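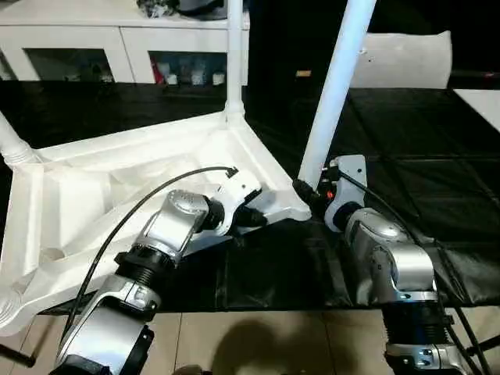
Why does a two-arm robot stall or drop the part when it fits a push-on leg to a plastic table?

Most often one arm is holding the table slightly out of line with the other, so the leg enters its socket at an angle and binds. The grip force then climbs until the controller faults or the leg slips out of the fingers.

The notes below come from a fault we logged in May on a home assembly cell running the Karras controller. The job was a white plastic table with tubular push-on legs. Two arms, one parallel gripper each, black cloth on the bench.

What happened

The leg went partway in and jammed. Grip force was set at 80 percent. The arm kept pushing, the wrist reached its torque limit, and the controller held position instead of releasing. The operator reached in to free the leg by hand. The leg let go and the gripper jumped 3 inches toward his wrist. No injury, but it was closer than it should have been.

Tips for the same job

Lower the grip force. A hollow plastic leg needs far less than a solid part. We now run 40 percent for handling and 60 percent for the final push. Above that, the tube wall can flex out of round and the fit gets tighter.

Set the fault response to release, not hold. On the Karras this is under Motion Limits and has to be set once per arm. Changing the left arm does not change the right.

Press the stop before reaching in. A held fault is stored energy. Cut drive power, support the arm, then pull the leg out along its own axis.

Check for slip under the table. Glossy plastic sheeting creeps when the work is pushed sideways. Tape the corners, or put a rubber mat under the sheet.

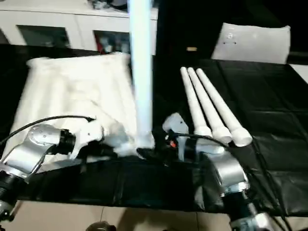

Photo: Telmo Nieto / Bornmont workshop pages

Lay spare legs parallel, with a hand's width between them. A gripper coming down between two tubes that touch will nudge both, and the second pick will miss.

Watch the cables. A loop from arm to gripper is fine as long as it stays clear of the fingers through the full wrist rotation. Jog the wrist end to end at low speed before the first cycle -- with no part in the gripper.

Keep soft cloth away from the joint being made. A fold caught between leg and socket gives the same torque reading as a misaligned leg, and the log will not tell you which one you had.

After a jam, inspect the leg end and the socket for a raised burr. Trim it with a sharp knife or replace the leg. Do not use oil. Dish soap and water will do, wiped off before the grippers touch the part again.

Re-zero both arms before restarting. Ours had drifted on the left side only.

Updated June 5, 2023: release setting confirmed on both arms.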